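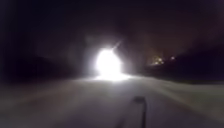 Week 6 handout: Glare, dark adaptation and why your eyes let you down at night

Intro to Perception, evening section

I've typed these up from my own lecture notes, so they ramble in the same places I do. If you were in class you can skip to the practice work at the end. If you missed it, read the whole thing, and then read chapter nine of the textbook too (I mean it this time, the quiz leans on it).

1. Two kinds of receptors

Quick recap from last week. Your retina has cones and rods. Cones handle color and fine detail and they want plenty of light. Rods work in very dim light, but they give you no color and pretty poor detail. The very center of your gaze, the fovea, is packed with cones and has no rods in the middle at all. That's why a faint star can vanish when you look straight at it and pop back when you look a little to one side. Try it! I still get a kick out of it after all these years of teaching this.

2. Dark adaptation

Walk out of a bright kitchen into the backyard and you can hardly see the steps. Wait a while and the fence appears, then the hose, then the thing you were about to trip over. Two processes are running at once. The cones adapt first and level off within ten minutes. The rods are slower but go a lot further, and they need half an hour or so to get near their best. If you plot the weakest light a person can detect against time in the dark, you get a curve with a kink in it, and the kink is where the rods take over. I will ask you to draw that curve. Label both axes, please.

Going the other way is fast. One look at a bright lamp and a good part of that half hour is gone.

3. Glare

People use this word loosely, so let's split it in two. Discomfort glare is the kind that makes you squint or turn away. Disability glare is the kind that makes you see less, whether or not it bothers you. They often show up together, but they don't have to, and I'd like you to keep them apart in your written answers.

Disability glare mostly comes down to scatter. The cornea and lens aren't perfectly clear, so some of the light from a strong source gets spread over the rest of the retina, like a thin gray veil. The veil adds light to everything, dark parts included, and contrast drops. An object that was only slightly darker than its background can disappear completely. Scatter goes up with age, and a cataract makes it much worse. Dirty glasses do a fair job too - clean yours before you blame your lens. 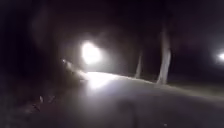 Fig. 2. A bright light and its halo against a dark path.

Things to remember about the veil: it's strongest close to the source and falls off quickly as you move away from it. So the angle matters a lot. A lamp right beside the thing you want to see is far worse than the same lamp well off to the side.

4. A small worked example

Say a gray coat has a luminance of 2 units and the wall behind it has 3. Using the simple formula (difference divided by background), the contrast is 1 over 3, or 0.33. Now add a veil of 7 units to both. The coat is 9, the wall is 10, and the contrast is 0.1. The difference between them is still 1 unit! Only the background went up.
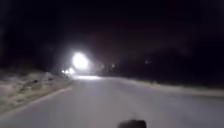
The same sum explains why turning up all the lights doesn't always help. If the extra light lands on the coat and the wall, both scale up and the contrast holds. If it goes straight into your eye, you've bought yourself more veil. When I lived in Paladton the parking lot behind my building had bare floodlights at head height, and I could never find my keys in my bag while I was facing them.

5. Practice work, due at the start of next class

a) Redo the example with a coat at 520 units, a wall at 1000 units and a veil of 3000. Show your steps.

b) Sketch the dark adaptation curve for a person who has rods but no working cones. What happened to the kink?

c) In a short paragraph, explain why a driver could be affected by disability glare without feeling any discomfort.

Hand in paper copies, stapled, in the tray outside room 171. I'm in from 4 p.m. if part b) is giving you trouble, and it usually does.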